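Blog > Workshop > Budget notes

What the second bench cost us

September 6, 2020

I spent most of July getting quotes for a second sorting bench. The arms were the easy part. Adel gave us one price for a pair and stuck to it.

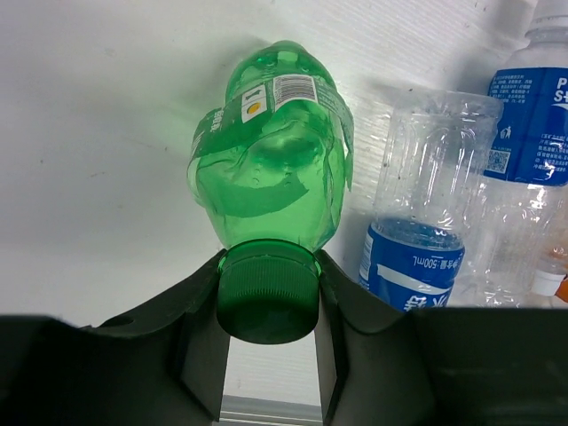
Grippers took longer. I budgeted 2 sets of fingers per arm and should have put in a spare set as well. Crushed bottles are harder on them than full ones – or that's my guess from the first bench.
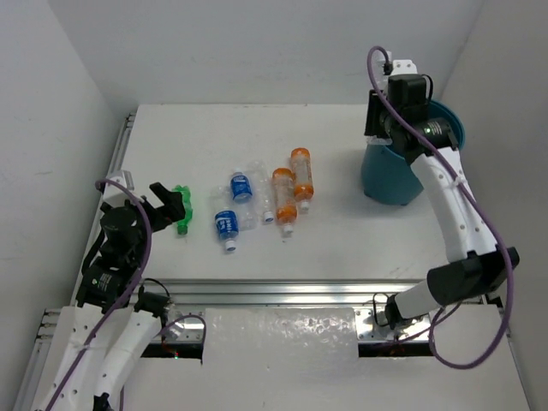 The white panels, the rail and the cable ties came to $104 from Layug, shipping included. I had written down $97. Cables still need a line of their own, and I keep leaving it out.

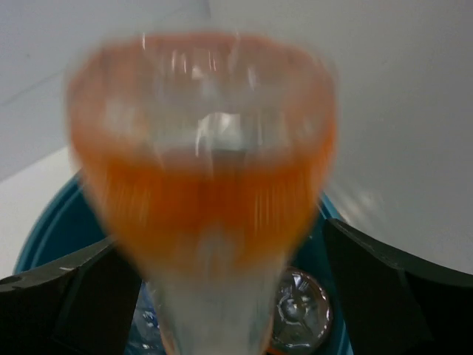 Anything with liquid in it goes under cleaning. I set aside $23 a month for wipes and new bins.

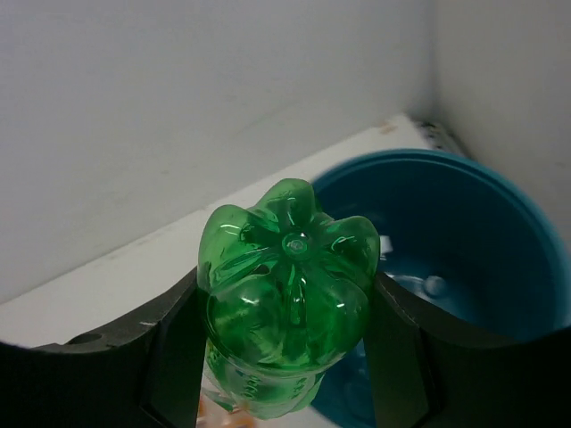 Golnar Taheri wants to hold off on the Grastska controller until next year. I'd buy it now and skip the better table.

Comments

Gerardo Dimaculangan: Does the Adel price include mounting plates? Ours didn't.

Golnar Taheri: It does. I still say wait on the controller.

Clillulero: What are you paying for fingers?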